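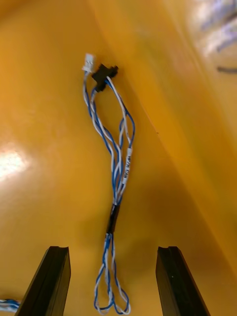

Drement Crank Stringing Machine, Table-Top

£795 including VAT
Delivery: £30 mainland UK, two-man, to the door only
Stand: sold separately
Order code: 2223

Who is it for?

Club players who break a set of strings every couple of weeks, parents with two juniors in the county squad, coaches who do a few rackets for their own pupils. If you string your own racket four times a year, don't buy this. Pay somebody to do it. We sell stringing machines and we'd still tell you that, and we do, mostly over the phone to people who have watched one video and have their card out ready.

Stringing your own rackets is sold as a way to save money. Work it out before you believe it. You need the machine, the tools, a few reels of string and somewhere to leave the thing set up, and your first ten rackets will be slow and a bit lumpy. A busy player does get the money back in the end. A casual one gets a very heavy ornament.

What the maker says, and what we think

Drement's leaflet says the machine gives "tour-level consistency". We don't know what that means and neither did the rep. The tour is strung by people who do it all day long, on machines that cost several times as much, and the consistency is mostly theirs. What we can say is that this one locks out cleanly when it reaches tension and that the brake doesn't slip if you set it up as the manual tells you. It's a lockout machine, so the string relaxes a little once the crank stops pulling. All crank machines do that. If you are used to an electronic head with constant pull, expect the same number on the dial to play softer, and go up a touch until it feels right to you.

The leaflet also says "no calibration needed". Ignore this. Check it when it arrives, check it after it has been moved, and check it every month or so if you use it a lot. A spring gauge is in the box and it's decent enough.

"Fits all rackets" is nearly true. It takes every adult tennis frame we tried and the larger junior ones. The smallest junior frames need the side supports wound right in, and then there isn't much room for your fingers. It will do badminton in a pinch, with the flying clamps you'd have to buy extra. We wouldn't.

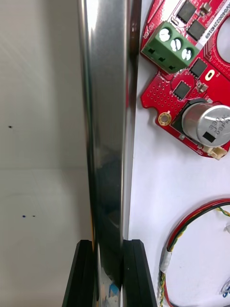

The turntable and glide bars are where cheap machines usually give themselves away. Clamps have to slide along the bars easily and then stay exactly where you lock them, and any play between the two turns up later as lost tension. Shine is no guide to this at all. A bar polished until it throws back long silver streaks and a blurry copy of whatever is standing near it, like the one in the photo, could still be a hair out of true, and your eye would be the last thing to spot it. Lay a steel rule along it and look for light in the gap. On the two Drement machines we had in the workshop the bars were straight. The clamp bases were a little stiff on the first machine and fine on the second, and a wipe with a dry cloth sorted the stiff ones. Don't oil them. Oil picks up string dust and you end up with paste.

Mounting is six-point. People get very worked up about six points against two, and we have never seen a frame come off a well set two-point mount in worse shape than it went on. Six points are more forgiving if you're new, and take longer to adjust. That's about all there is to it.

The clamps are fixed swivel type with a small thumb screw for grip. Out of the box they were set too tight for natural gut and left faint marks on it. Back them off before you go anywhere near gut or soft multifilament. For polyester they were about right.

What's in the box

Machine with crank tension head
Two fixed swivel clamps
Spring gauge
Starting clamp
Awl, pliers and cutters
Hex keys
Dust cover
Manual

The cutters are poor. Use them until they annoy you and buy proper ones. The starting clamp is better than we expected. The manual was plainly written by someone who already knew how to string, so the page on tie-off knots is no use to a beginner.

How it compares

We also stock the Andis electronic at £2997, order code on its own page. It has constant pull, a taller stand and a foot pedal, and it needs a mains socket. For a shop doing rackets every day it earns its keep. For a household we can't see it. You'd be paying for speed you don't need and a motor that will one day want looking at.

Below the Drement there is the Chuang drop weight, which we stopped selling. It wasn't dishonest, just slow, and the clamps wandered. If you see one second-hand for very little, and you have patience, it will string a racket.

Customer comments

We print what we get, as long as it's about the machine.

"Solid. Took me most of an evening for the first racket, less now. I don't believe the numbers on the dial to the pound, but it gives me the same result each time and that's what I was after." Milan Maes

"Good machine, bad dust cover. It split at the seam." Shu-fen Cheung

"I was told it would change my game. It didn't. My backhand is the same. The machine is fine." Mareike Seidel

Whoever told Mareike that, it wasn't us.

Questions we get asked

Does it need to be bolted down?
No. It's heavy enough to stay put on a firm table. A folding table isn't firm.

Can I see one before I buy?
Yes, at the Wostivance workshop, by arrangement. Bring a racket and Lamduan Sitthichai will let you string it yourself. Mornings are quieter.

Do I get lessons?
Not with the machine. Chih-ming Kuo runs a beginners' afternoon in December, which is paid for separately and fills up.

What about the guarantee?
Two years on the frame and tension head, one on the clamps. String, jaw pads and the dust cover aren't covered. Read the part about home use: if you charge other people for stringing, Drement counts that as trade and the cover drops to six months. We think that's mean and have told them so.

Can I send it back?
Within 30 days, unused, in the original carton. Keep the carton. Return carriage is yours to pay unless there is a fault, and it isn't cheap on something this heavy.

Stock: in, at the time of writing. Stands are on back order.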